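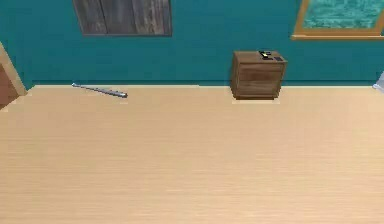
Fig. 1. Simulated bedroom, back wall, with the nightstand and the metal rod on the floor.

Unit 4: Setting up the room before you bring in the robot

Welcome back, everybody, and thank you to those of you who stayed on Monday to help Brittany get the lab machines updated. This handout goes with the second half of the setup unit. We are still getting the virtual cell ready, and I know some of you are itching to see an arm move (I am too, every year!), but a little patience at this stage will save you a whole evening later on.

Look at Fig. 1 for a minute before you open your own copy. The room has its walls, its door and its bit of furniture, and there is a wide stretch of bare floor in front. Leave that floor bare. Your Skorkus base goes there next week, and if you park extra objects on it now you will only have to drag them all out again.

Start with the things that rest on other things. The nightstand stands on the floor, and two small dark items sit on top of it. In Caltudov each of these is its own body with its own collision shape, and each one has to be placed a hair above whatever holds it up, then allowed to settle. Run the settle step for 60 frames and watch the small items closely. If one of them jitters or slides away, its shape is overlapping the top of the nightstand, so lift it a touch and run the step again.

Next, the rod. Long thin objects are the troublemakers in every room I have ever built, and this one lies on a diagonal, so you can't just nudge it along one axis and hope for the best. Set its height first and its angle second. One end is wider than the other, and a single plain cylinder won't fit it well. Use two, a slim one and a fatter one, and join them in the part editor.

You will notice pale patches on the floor under the nightstand and under the darker end of the rod. Please make a note of any patches like these in your own room and bring the note to class. Grażyna Sadowski will go over floor materials and lighting with us then, and she likes to work from real student files.

The wall pieces (the plank panel and the orange-framed piece in the corner) can be marked as fixed. They don't need to settle, and it keeps your run time down. My old file took 89 seconds to load before I did this and 26 after.

Before you leave the lab:
Save the room under your own name in the Tran folder.
Reload it once and check that the rod is still where you left it.
Write down your settle setting.

Reading for next time is page 37 of the Gekex guide, on mounting the base.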